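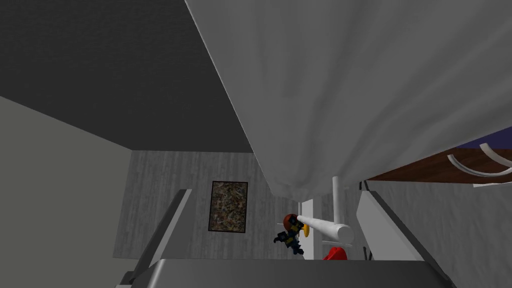 4. Pairing the Cetent Habit Button

Before you start, charge the button for 30 minutes and install the Cetent app on your phone. Turn Bluetooth on.

1. Hold the top of the button for 8 seconds until the ring blinks white.
2. In the app, tap Add Device and choose your button from the list.
3. Enter the code printed under the base.
4. Keep the phone close until the ring turns solid green.
5. Name your first habit and set a reminder time.

Note: Backers who received a Greklow edition must update the firmware before step 2. The update is under Settings - Device - Version.

Note: The button stores up to 4000 presses when the phone is out of range. Older entries are overwritten after that.

Caution: Do not reset the button during an update. If the ring stays red, unplug the cable and repeat from step 1. For error 63, see section 7.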